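Skript zur vierten Sitzung: Automatisierung im Betrieb, diesmal mit Wäsche

Letzte Woche ging es um Schichtpläne und darum, wer sie eigentlich schreibt. Heute bleiben wir im Betrieb, gehen aber an den Arbeitsplatz selbst, und zwar in die Wäscherei Harju. Ich war im August ein paar Tage dort und habe vor allem zugehört (und sehr viel Kaffee getrunken, der Pausenraum ist großzügig ausgestattet). Harju wäscht für Pensionen, Praxen und zwei Pflegeheime, 22 Leute arbeiten dort. Seit dem Frühjahr übernimmt eine Roboterzelle einen Teil der Handgriffe an der Maschine, intern heißt sie Vosto.

Bitte lest vorher den Text von Kerttu Aaltonen zu »Resttätigkeiten«. Den Begriff brauchen wir gleich dauernd!

## 1. Was wird da überhaupt automatisiert?

Wenn ich Studierende frage, was man in einer Wäscherei automatisieren würde, sagen fast alle: das Waschen. Das macht die Maschine aber schon seit Jahrzehnten. Übrig geblieben ist das Dazwischen, also greifen, umfüllen, nachsehen, ob noch was drin ist. Im Stellenprofil steht davon kein Wort.
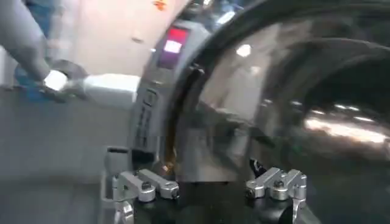

Aaltonen nennt als Resttätigkeit alles, was zwischen zwei Maschinen liegen bleibt und deshalb ein Mensch macht. Ich mag den Begriff, obwohl er ein bisschen abwertend klingt, und die Leute bei Harju mochten ihn überhaupt nicht. Vilja Manninen, seit 17 Jahren im Betrieb, hat mir ziemlich trocken erklärt, dass in ihrem »Rest« die ganze Erfahrung steckt. Nehmt mal so eine blanke Trommel: Das Metall spiegelt, überall sitzen Glanzlichter und verzerrte Streifen. Manninen schaut da kurz rein und tastet zur Sicherheit mit der Hand nach. Eine Kamera muss mit den ganzen Reflexen erst einmal klarkommen, und wer das System einrichtet, muss sich genau die Fragen stellen, die Manninen nie laut beantworten musste.

Daran hängt unser erster Punkt für heute: Automatisierung zwingt Betriebe, stilles Wissen aufzuschreiben. Wem gehört es danach? Bei Harju hat Aravind Kurian, der die Zelle eingerichtet hat, lange neben den Kolleginnen gestanden und mitgeschrieben. Bezahlt wurde die Zeit für ihn als Projektarbeit, für die Kolleginnen lief sie als normale Schicht. Darüber gab es Streit, und ich finde, zu Recht.

## 2. Greifen ist Arbeit

Stoff ist für Greifer unangenehm. Eine Kiste hat Kanten, ein Tuch sieht jedes Mal anders aus und verändert sich auch noch beim Anfassen. Wer schon mal einen Bettbezug zusammengelegt hat, kennt das Gefühl. 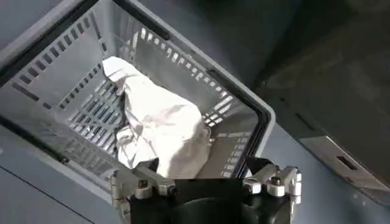

*Abb. 2: Weißes Stoffteil im hellgrauen Korb, Greifer geöffnet.*

Für die Leute am Platz zählt vor allem das Tempo. Mit der Hand greift man in den Korb und ist fertig, die Zelle arbeitet langsamer, dafür auch um vier Uhr früh. Laut Schichtbuch bewegt sie pro Woche ungefähr 700 Teile. Marcus Abernathy, Schichtleiter, rechnet sie inzwischen als halbe Kraft in den Plan ein. Halbe Kraft – ich habe mir das Wort sofort notiert. Eine halbe Kraft wird nicht krank, man kann sie aber auch nicht bitten, kurz mal ans Telefon zu gehen oder der Neuen zu zeigen, wo die Schürzen hängen.

## 3. Was sich für die Menschen verschiebt

Aus meinen Notizen, unsortiert:

- Entlassen wurde niemand. Zwei befristete Stellen sind allerdings ausgelaufen und nicht neu besetzt worden.
- Es gibt eine neue Aufgabe, »Aufsicht Zelle«, bisher ohne eigene Lohngruppe.
- Das Bücken ist weniger geworden. Das haben mir alle bestätigt, auch die, die sonst kein gutes Haar an Vosto lassen.
- Die Gespräche beim Umfüllen fehlen. Manninen hat das zweimal erwähnt, ich hatte gar nicht danach gefragt.
- Bei einer Störung muss jemand sofort weg vom eigenen Platz. Im Plan taucht diese Zeit nirgends auf.

Gerade der letzte Punkt gefällt mir als Material, weil da eine neue Resttätigkeit entsteht, diesmal zwischen Mensch und Roboter. Vergleicht das bitte mit dem Fall Doletti aus der zweiten Sitzung (das Lager mit den Scannern, ihr erinnert euch).

## Bis Dienstag

Sucht euch an einem Arbeitsplatz, den ihr selbst kennt, 3 Handgriffe, die in keiner Stellenbeschreibung stehen. Nebenjob, Praktikum, Familienbetrieb, alles erlaubt. Schreibt zu jedem ein paar Sätze: Wer macht ihn, wer hat ihn wem beigebracht, und was ginge verloren, wenn ihn eine Maschine übernimmt? Eine Seite reicht völlig. Abgabe wie immer bei Ville Laitinen im Tutorium, gern auch handschriftlich, er kann sogar meine Schrift lesen.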